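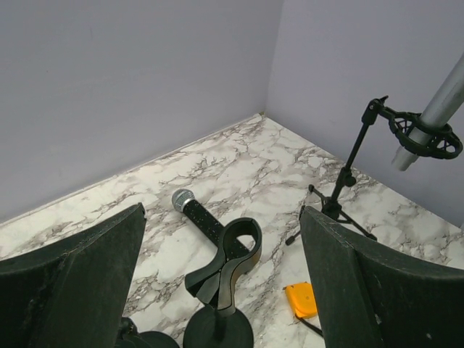

Skelteso wide-finger gripper, with wrist camera: how I set mine up and look after it

I've had the Skelteso on our little arm at Ratdale since September and I get more emails about it than anything else on this site, so I've put the lot on one page. If you're buying from us it comes fitted and aligned. If you've picked one up second-hand you'll want to read all the way down!

What you get

The gripper body, one pair of dark broad-faced fingers, the wrist camera on its bracket, a lead and a little bag of screws (8 of them, and you'll use six, so put the spare two somewhere you'll remember). The fingers are big. People who are used to skinny jaws find them clumsy for a day or so and then get very fond of them, especially for awkward round things like a handheld mic.

Setting the camera

I like both finger tips well up in the view with a clear gap between them, so that whatever I'm going for sits right in the middle. If you can only see one finger, or one looks much bigger than the other, the bracket has slipped round. Loosen it, nudge it, nip it up again. Do this with the arm parked and the power off, please – Clifford has a very good story about the time he didn't.

Light matters more than the settings do. Plain pale walls and soft, even light are lovely to work with. Dark things on a veined marble-pattern floor stand out nicely, though the veins can upset an edge finder if you've got it turned up too high. I run mine at 50 and leave it alone.

Choosing what to practise on

Audio kit is my favourite. A mic lying at an angle across a toppled or tilted desk stand is a proper test, with the clip and that heavy round base right there to bump into. Come in along the body of the mic and stay clear of the mesh. Tripod stands are trickier, as the legs splay out a long way at floor level and a wide finger will find one before you do. Watch for thin cables too. They're easy to lose behind a finger on the way down.

Looking after the fingers

They scuff. Mine have little marks and pale specks over the faces and a worn line along the top edge of the left one, and they grip as well as they did new. Wipe them with a barely damp cloth and let them dry. No solvents! Amparo tried something strong from under the sink and we had to order her a new pair.

Every 4000 cycles I take both fingers off, clean the slides, put a smear of Fortin grease on and refit. Left goes back on the left. They do look alike, so mark the backs with a paint pen first.

If it starts closing crooked

Check the finger screws, then the slides, then the lead where it bends at the wrist. Nine times out of ten it's a screw. If none of that helps, send it back to me or to Amrit and we'll strip it.

Spares

Finger pair, part 273, in stock. Camera bracket, in stock. Leads are coming from Traltenex and are a bit slow just now – ask Kirsten for a date before you order.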